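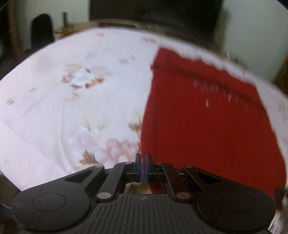 Can a machine make a bed yet? On a good day, slowly, with a person close by, and it will leave corners you'd want to redo yourself.

That was how we opened and pretty much where we closed, so if you skipped the meeting you can stop reading now (please don't, there are things to sign up for).

**Household Machines Group, minutes, September 12, 2020**

Taken by me, Dwight Dufour, because I sat nearest the outlet. Corrections to me before the November meeting, please, and not in the group thread.

**Last time's minutes**

Approved with one change. I'd written that the Rovetti folding rig "gave up" on the fitted sheet. Keane wants it on record that the rig stopped when told to stop. Fine, changed.

**Beds**

We spent most of the evening on this one! Keane went first and talked about cloth. A cup stays a cup wherever you put it down, but a sheet has a new shape every time you touch it, and a red cloth on top of a flowered sheet gives you two soft things that fold into each other. I asked whether color helps, and the answer was that it helps with finding the cloth and does very little for finding the edge you need to pull.

Then a long back-and-forth about fingers. Two fingers are enough to pinch a hem if you come at it from the right side. Smoothing is a different job — I do it with my whole forearm, and I can't think how you'd do that with a pinch. Gakside suggested a flat paddle. Keane said a paddle would be great until you had to tuck something in. We went around this a few times and I stopped writing.

Rovetti gave the numbers from their summer runs. They logged 512 attempts at pulling a top cloth straight, on one bed, and they don't want the success rate passed around until they've agreed on what "straight" means. I think that's fair, though I'd have loved a number to put here. Their typical run takes 6 minutes. My kid takes less than that and complains more.

**Shop floor**

Clitby reported on the stockroom. Moving sealed boxes from the cart to the shelf is going well and they'd trust it during open hours. Hanging shirts is still done by people. The machine can hold the hanger, and it can hold the shirt, but getting one inside the other is where the evening goes. They're pausing the shirts until November and sticking with boxes.

There was some grumbling about the word "autonomous" in the flyer. We agreed to take it out.

**Money**

Rovetti asked for 10 more sheets in mixed sizes. Agreed, as long as some are old ones. New sheets are stiff and slippery and behave nothing like what's on my bed at home.

**To do**

- Keane: write down what counts as a straight edge, one page at most
- Rovetti: rerun the pull with a person checking the corners afterward
- Gakside: build the paddle, since we're clearly never going to settle it by talking
- Clitby: new flyer
- Me: these minutes, and find out if we can get the bigger room

**Next meeting**

November, same place unless I write to say otherwise. Bring a pillowcase if you want yours tried.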